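Trulov Gallery opens spring season with woodcuts by Ánh Lâm

The Trulov Gallery in Tarwood is pleased to announce a new solo exhibition by the printmaker Ánh Lâm. It will open in April and stay on the walls for 4 weeks. Entrance is free for all visitors.

The exhibition has the title Drinimitz, after the river valley where the artist has rented a small studio for many winters. It brings together 22 large woodcuts, most of them shown to the public for the first time. The subjects are simple ones: ferry landings, wet roofs, a row of poplars, the road to the sawmill before the lorries come.
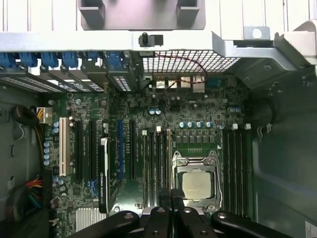
Ánh Lâm came to printing by way of sign painting, and her love for strong letters and flat colour is still easy to notice. She cuts every block by hand and prints on heavy paper from the Makori mill. Some of the newer works use up to seven colours — each one with its own block — and need several months to be finished.

"I go back to the same places until I stop to be polite with them," says the artist. "The river was the most difficult. I have thrown away more rivers than I have kept."

Together with the exhibition the gallery publishes a book of 70 pages, with all the works and a conversation with the artist. It is printed in an edition of 1000 copies and can be bought at the front desk.

On the opening evening, from 6 pm, the artist will give a short talk and sign copies of the book. Places for the talk are limited, so we kindly ask guests to reserve with the gallery in advance.

Press images and review copies are available on request from the Trulov Gallery press office, Tarwood.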